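Towels and Table Linen: Choosing a Work Surface and a Folding Method

Module project report, second year
Karla Maldonado and Lajos Tóth
Submitted 24/07/2024

1. Background

The laundry at Vevalden, the guest house where we did our placement in May, sends out white towels folded in thirds. The staff do this by eye on a narrow counter. Our supervisor asked us to look at whether a different table covering and a simple straight guide would make the folds more even. We were also asked to say something about items with fastenings, as these are folded on the same counter.

2. Work surface

We compared a bare wooden top with the same kind of top covered in foam board. On bare wood a light towel slides when one side is pulled, and the far corner then has to be straightened again. Foam board holds the cloth better and is pale enough to be kind to the eyes, but a white towel on a pale board is harder to line up, as the edges do not stand out. Lajos suggested a dark board. We did not have one in the right size, so this was left out of the comparison.

The board should cover nearly the whole top. A small board leaves a step that catches the hem. A strip of wood left showing along the long sides did not matter to us.

3. Straight guide

For the guide we settled on a thin rod held level across the middle of the towel, with one hand at each end. The towel is laid flat first, with any wrinkles along the bottom edge smoothed out afterwards if they are slight. An old fold line down the middle is useful for centring, so we stopped pressing it out.

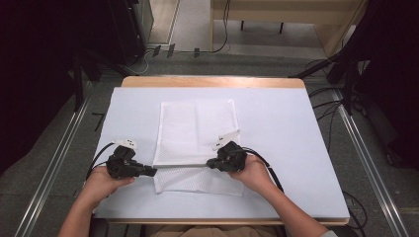
4. Results for towels

Karla folded 16 towels with the guide and 16 without. We measured the gap between the top and bottom layers at the open edge. Without the guide the largest gap was 7 mm. With it the largest was 2 mm. The time per towel went up, mostly from picking the rod up and putting it down. The staff felt this was too slow for a full day's load, though worth having for the display shelf in the Grudham room.

We did not test coloured towels or anything thicker than the standard Gundberg bath towel.

5. Items with zips

Zips need more care than plain hems. A slider left under a fold makes a lump, and on a stack it marks the layer above. Fine mesh or waffle fabric seems to show this more than a smooth weave does. We now lay the fabric with the folded edge to one side and keep the zip tape near the edge, where the small metal slider can be found and moved before the next fold is made. It is easy to lose a pale tape against white cloth.

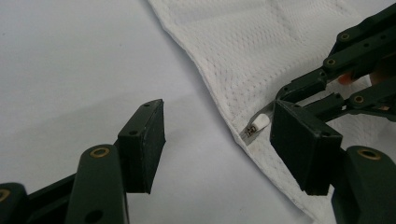 6. Problems

The Tanguy scales we had planned to use for checking load weights were away for repair, so section 4 has no weights. Our first set of gap measurements was also taken with a tape that had a damaged end, and we repeated all of them with a steel rule.

7. Further work

A dark board should be tried. The guide could be fixed to the table on a hinge so that both hands are free for the cloth. The laundry handles 345 towels in a normal week, and a proper timing over one full week would show if the extra seconds can be afforded.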